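Jimorard Simulation Bench, Two-Finger Gripper Package
Item No. 2745
Sold by Flivville Automation Supply
Availability: In stock. Software license by email, controller by freight.

The Jimorard bench lets operators drive a two-finger gripper in a simulated room before they are given time on a real arm. The package includes the simulation software, one desktop hand controller, a room library and a one-year license for 2 seats. It runs on a standard workstation with a dedicated graphics card. No robot is required.

Demonstration at the Purnley showroom

The bench was shown at the Purnley open day on Monday, February 11, 2019. Visitors took turns at the hand controller while the wrist view ran on the wall screen. Dorottya Bárány ran the morning sessions, which covered opening and closing the fingers, tilting the wrist and lining up on a wall target. The room used was Red Room from the standard library. It has a patterned ceiling, a tiled red wall and a framed picture that serves as the target for alignment practice. 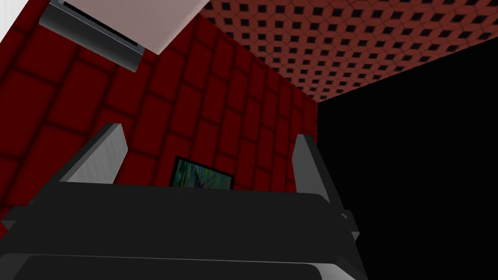 Wrist view in Red Room, gripper tilted up, fingers open.

In the alignment exercise the operator brings the wall picture into the gap between the fingers and holds it there. Beginners tend to overcorrect with the wrist. The controller has a slow mode for this, set with the thumb switch, and most of the morning groups used it. Afternoon sessions were open practice. Anyone who had finished the exercise could load a different room or change the starting pose.

Specifications

Gripper model: two-finger, with housing partly shown in wrist view
Views: wrist, overhead, free
Room library: 200 rooms, editable
Controller cable: USB, detachable
Controller weight: 973 g
Session recording: yes, with playback at half speed
License: one year, 2 seats, renewable

Lighting can be changed separately for each room. Dim settings are useful for practice with low contrast between the housing and the background. Wall and ceiling patterns can be swapped from the room editor without closing the session.
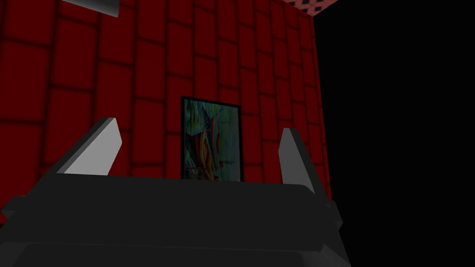
Abimbola Uzor asked whether a saved starting pose can be sent to the second seat, so that two trainees begin from the same place. It can. Save the pose under Session, then choose Share to Seat. Both seats must be running the same room. Poses saved in the November release will open in the current one, but recordings from that release have to be converted first.

Ordering notes

Additional seats are sold singly. The Tsegaye foot pedal is compatible and is ordered separately; it takes over the open and close commands and leaves the hand controller for wrist motion. Custom rooms can be built from a floor plan and wall photos. Allow extra lead time for these and send the files with the purchase order.

Showroom demonstrations at Purnley are by appointment. Please say when booking whether you want the guided alignment session or open practice.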